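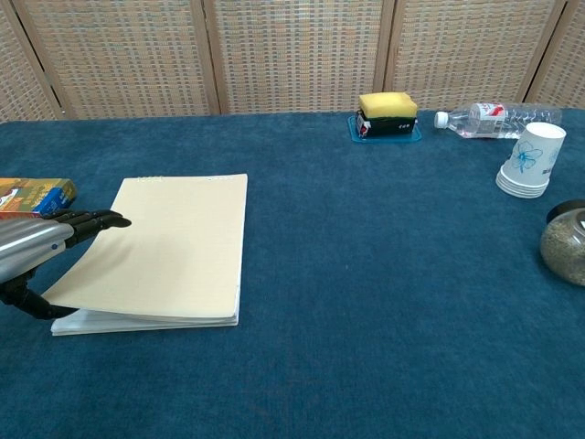
The hand at the paper pad, the top sheet lifted on one side.

April, evening

I told Rocío I would write down what I really think before I read other people's opinions. My question is small: can a machine tidy a table yet? I do not mean a factory. I mean my mother's table after guests.

Turning one page was my first surprise. I thought paper would be the hardest, thin as it is, and I still think so. Dimas says glass is worse — paper at least does not break. We argued until 4 and both of us forgot lunch.

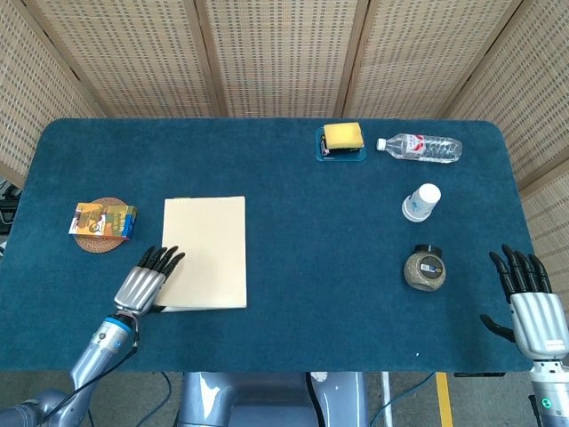

Both hands at the table, with the sponge, bottle, cup and jar.

What I wish for is a boring helper. It should put the bottle upright, close the jar, wipe with the sponge, and not need me to stand beside it. I would give it 2 years more, Dimas says much longer. I do not trust my number very much. My mother does all this while she talks on the telephone, and she never looks at her fingers.

Tomorrow I must ask Fitriani about the Tritine report — she promised me a copy.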